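Can a robot do the boring cable jobs yet

Mar 15, 2022

Short version: kind of. Longer version below, typed fast because I have to be somewhere and if I don't post this now it'll sit in drafts with the other ones.

So I keep getting the same question from family whenever somebody sees a video of a robot folding a towel. When do we get one. When does it do the dishes. And I keep giving the same mushy answer, "a while yet", and then nobody's happy. I wanted a better answer. Spent most of February looking at chores, real ones, at home and at work, and asking of each one: what would a machine need to be able to do to take this off my hands.

Dishes I gave up on early. Too many kinds of dish. Laundry is worse, a sock has no shape at all until you pick it up and then it has a different one. Vacuuming is done, sort of, we have a little round one at home and it's fine except for the rug with the fringe, which it eats.

Then there's cables. I like cables as a test. Before I moved over to the planning side at Drusta I did bench work, and a big chunk of bench work is plugging in, unplugging, tidying up, putting the thing back how it was. My hands did it while my head was on lunch. It's a shop-floor chore and a household chore both — anybody who has crawled behind a TV stand knows it. Dull, fiddly, has to be right.

Also it's honest work to test a machine on. The plug is in or it isn't.

What a plug asks for, if you slow yourself down and pay attention:

Find the end of the cable. Harder than it sounds, black cable on black everything.

Pick it up the right way around. People do this with a little roll of the fingers, no thought at all.

Get it to the port without dragging the cable next to it out.

Line it up. Push. Feel the click, or feel that there was no click and back off before you bend something.

That last one is where I'd put my money on machines having trouble. I know when a network plug has seated because of a tiny thing in my fingertip. An arm can be strong and exact and still not have that. You can put a sensor in, sure, but then somebody has to decide what the number from the sensor means for this plug, in this switch, with this much slop in the socket.

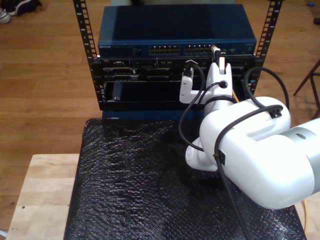 White arm at work on the little rack, connector in the gripper. Netgear switch on top.

Look how tight it is in there. That's the part the towel videos skip. A human hand goes in sideways, two fingers, the rest curled out of the way. The gripper needs room for itself plus the bracket plus whatever is behind it, and then the arm's own cables come along too and hang down next to the job. I did a double take on that. Machine that handles cables, trailing cables.

The other thing is next door. There's already a cable plugged in on the switch, right beside where the finger comes up. In my bench days that was the classic mistake, you go in for one and your knuckle leans on its neighbor. Then you get a call an hour later about something being down that you swear you never touched. I did it at least twice at Eglītis, the job before Drusta, and I'm pretty careful. So if I'm grading, I'm grading on the neighbors as much as on the plug.

OK so speed. People get hung up on speed. I timed myself at the kitchen table with an old router and a patch cord, 60 plugs and unplugs, and it took me 10 minutes with a coffee going. Not a hard pace. I don't have a fair number for a robot and I'm not going to make one up. My feeling is that slow would be OK for lots of this. If a thing takes ten times as long but does it at night while I'm asleep, fine by me. The vacuum is slower then I am too and I don't care.

What I do care about is babysitting. If I have to stand there then I might as well do it. This is my whole test really. Not "can it" but "can I leave the room". The round vacuum passes, minus the rug. Bread machine passes. The automatic cat feeder we had, a Tamier, failed in a way that I won't go into but the hallway needed washing.

And setup. Nobody counts setup in the videos. At Drusta we had a labeling machine come in and it was quick, really quick, once it ran. Getting it to run took longer than the labels would have by hand for the first batch of 145 boxes. Second batch it earned it back. So a chore has to repeat. Shop floors repeat all day. Houses don't, or they do but with small changes every time, a cup where there wasn't a cup, shoes wherever the shoes got kicked off.

I think that's why the shop floor gets its machines first, again. Same as always.

Picking up is its own chore, by the way. I was lumping it in with plugging and I shouldn't. A thin cable lying flat is a pain even for me, I've got short nails and I end up sort of scraping at it or rolling it up with the side of my thumb.

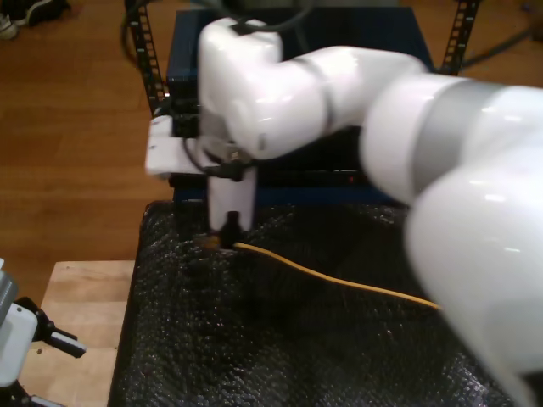

6 min read

The yellow one is a decent example, thin and a bit wavy, with the fingertips coming straight down on the end of it. At least the color helps. Bright yellow on a dark surface is about as kind as you can be to something that has to find it by looking. Swap that for black and I would like to see it. I'd struggle myself, I've patted around for a black cord on a black desk for way longer than I'd admit at work.

I like the bumpy sheet for this though. On a flat shiny desk a thin cord just skates away from you. Something with a bit of texture and give under it, I'd guess it's easier to get a finger under the edge. I might steal the idea for my own desk, there's a roll of bubble wrap in the garage doing nothing.

And think about what's left after the grab. You've got it by the end, great, and the rest of the cord is still lying in its curve going wherever it goes. It follows you. It catches on stuff. My guess is the trailing part is as much of the problem as the end you're holding, becuase the end is one shape and the trailing part is whatever shape it feels like today. Same trouble as the sock, only longer.

So here's my scorecard, such as it is, opinion only:

Plugging in, with the cable already in hand and the port facing you: close. I'd believe it on a bench.

Picking the cable up first: close if it's a nice color and nothing is on top of it.

Behind the TV, in the dust, with the power strip and the lamp cord all in one nest: no. Years. I don't know how many and neither does anyone writing headlines.

Doing it in a stranger's house with no setup: also no.

I tried to talk this through on the Riltuvar forum, where I mostly hang out for the home wiring threads, and got two camps right away. One camp says it's a solved problem and has been, look at car plants. The other says it'll never happen because hands are special. I'm in neither. Car plants have everything held still in a fixture and a safety fence around it. My house has a cat. But hands being special doesn't help me much either, mine hurt by the end of a full bench day and I would of handed the job over in a second, special or not.

One guy said something useful, that I should stop asking about the chore and ask about the worst minute of the chore. For dishes that's the pan with burnt stuff. For cables it's the latch tab that snapped off so the plug looks in but isn't. I don't have an answer for how a machine handles that one. I barely handle it, I use tape.

Anyway what I'm telling family now is: something at work will plug things in before something at home does, and the home one will need you to clear the table first. My sister-in-law said in that case she'd rather have the towel one.

Still want to write up the kitchen table test properly, with the stiff cords as well as the soft ones, they behaved totally different and I only wrote down the soft ones. Also owe a couple of you replies about the label printer settings, will get to it. Gotta run.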